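Do plug-in "damp repeller" boxes do anything at all?

My landlord has fitted one of those Riltano plug-in units in the back bedroom of our terrace in Korkthorpe. It is meant to send a signal through the wall that tells the moisture to go back down. The leaflet says results in 7 weeks. It went in during February and the plaster by the skirting still comes off on my sleeve. Am I being impatient or is this nonsense?

Ebise Gashaw

Nonsense, as far as I can see. Ask the landlord what the signal is supposed to be and how anyone measured it. I asked the seller of a similar thing and got a page of customer letters. Letters aren't readings. A wall that is wet at the skirting usually has soil piled against it outside, a leaking gutter, or cement render holding the water in. Go and look at the outside first. Our neighbours paid £316 for a box and the fault was a cracked downpipe.

Mandla Moodley

I wouldn't trust the pin meters either, by the way. They are made for timber, and on old plaster the salts push the number up, so a "survey" done with one by a firm that also sells the cure is worth very little. Tape a square of foil to the wall for 4 days. Drops on the room side suggest condensation, and then it's heating and airing you want. Drops behind it mean the wall itself is wet.

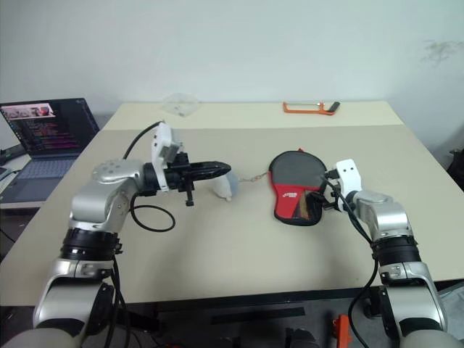
Issue 7, p. 4

Plain off-white walls like that hide a lot, and a fresh coat of paint proves nothing. Ask what was under it and when it was done. If the landlord won't move, write to him with dates and keep copies.

Nkosi

Mine dried out after I fitted one. We also had the gutters done that month so who knows.

Notik

Last updated: 2026-03-26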